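Projekt Drernum - Aufnahme von Beispieldaten für das Greifmodell
Zwischenbericht an die Programmleitung Clerka
Stand: 2025-11-18
Verfasst von Mulugeta Birhane

1. Stand der Aufnahmen

Im Berichtszeitraum haben wir 80 brauchbare Episoden mit der mehrfingrigen Hand gesammelt. Der Plan sah dieselbe Zahl vor, wir liegen also im Zeitplan. Die Steuerung haben Shewit Tamiru und Mitiku Kumsa im Wechsel übernommen. Jede Episode enthält die Gelenkwerte der Hand, das Bild der Kamera am Handgelenk und eine kurze Beschreibung der Aufgabe in Textform.

12 weitere Episoden wurden aussortiert. Bei den meisten davon war die Zeitmarke der Kamera gegenüber den Gelenkwerten verschoben. Frau Tamiru hat den Fehler in der Aufnahmesoftware gefunden, er ist seitdem nicht mehr aufgetreten.

2. Qualität der Daten

Savita Joshi prüft alle Episoden von Hand, bevor sie in den Trainingssatz kommen. Sie hat darauf hingewiesen, dass direktes Sonnenlicht in unseren Daten bisher zu selten vorkommt. Wir haben deshalb fünf Aufgaben in Räumen mit großen Fenstern wiederholt. Die Ergebnisse sind unterschiedlich: Auf hellen Flächen erkennt das Modell den Kontakt noch zu spät, auf dunklen Flächen arbeitet es schon zufriedenstellend.

Schwierig bleibt auch die Verdeckung. Je nach Stellung der Hand nimmt ein einzelner Finger einen großen Teil des Kamerabildes ein. Solche Episoden behalten wir im Datensatz, sie werden aber gesondert markiert. 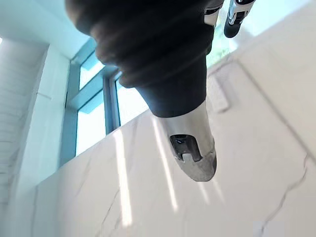 Abb. 1: Blick der Handgelenkkamera auf Fingerspitze und dunkle Fingerhülle, dahinter eine weiße Marmorwand mit Sonnenstreifen.

3. Nächste Schritte

Bis Januar möchten wir zwei neue Aufgaben aufnehmen, beide mit wechselndem Tageslicht. Berhanu Habte bereitet dafür die Anleitung für die Bedienpersonen vor. Offen ist noch die Bestellung der Ersatzhüllen bei Kimik - wir bitten um Freigabe der Mittel aus dem Posten Verbrauchsmaterial. Die Kosten sind im Budget bereits enthalten.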